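Brester Sweep-1 Tabletop Manipulation Benchmark Kit
Reviewed by Szymon Lis
Thursday, August 15, 2019

Print this page | E-mail this page

We use cookies to remember your preferences. By staying on this site you accept them.

The Sweep-1 from Brester is sold as a "complete benchmark for contact-rich tool use." You get the task protocol, the scoring sheet, a parts list and a year of access to the results board. You supply the arm. The task is to take up a dustpan and a brush and get a small pile off a white table. Brester says a policy trained with its method, which it calls Vonholm, does this as well as a person teleoperating the same arm. I have some trouble with that claim.

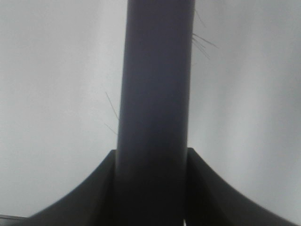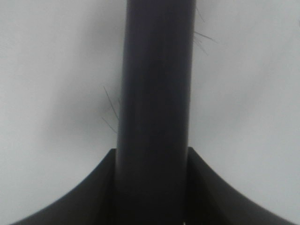 Wrist views, first two; fixed views of the table, last two.
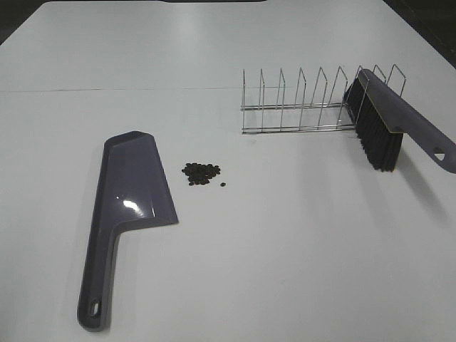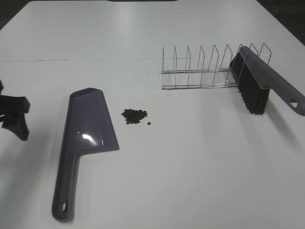

The claim rests on 500 evaluation runs. That is a decent number until you read the appendix, where it comes out that the runs were spread over only 15 starting layouts. A policy that has more or less memorized 15 layouts will look very good on 15 layouts. Brester says the test layouts were "varied within tolerance." The tolerance is not given. I asked in writing and was sent the brochure again.

Then there is the scoring. A run passes if the main pile ends up in the pan. Strays are logged in a separate column and don't count against the score. Anyone who has swept a kitchen floor knows the last few are the whole job. When I rescored the published log with strays counted as failures, the gap between Vonholm and the plain imitation baseline shrank to around 40 runs, and I would not bet on which side of the noise that falls.

The training set is 1,026 demonstrations, all by two operators. Nothing wrong with that, but the sales page says "operator independent" and I can't find the experiment that would support it. Lakshmi Suvarna's group at Kosbridge tried adding a third operator last November and reported that the policy started hesitating before the first stroke. Brester's reply was that the third operator was left-handed.

What I do like: the protocol is short and clear, the layouts can be rebuilt from the printed sheets without much measuring, and the log format is plain text. If you want a cheap sweeping task to compare your own methods against each other, it will do. If you want to compare your numbers with theirs, fix the scoring first.

Included: protocol (printed and PDF), layout sheets, scoring sheet, results board access (12 months)
Not included: arm, cameras, table, support by phone
Price: on request

Get our equipment reviews by e-mail. Enter your address to subscribe.

Reader comments (3)

benchrat
We bought this in the spring. Same experience with the tolerance question. We ended up picking our own and writing it on the wall.

M. Jireš
I think you are too hard on the stray rule. If you count every one, the score mostly measures how the pile was poured. A partial credit scheme would be fairer than either version.

tallgrass
Does the rescored log include the aborted runs? They are in the file, but the summary table seems to skip them.

Print this page | E-mail this page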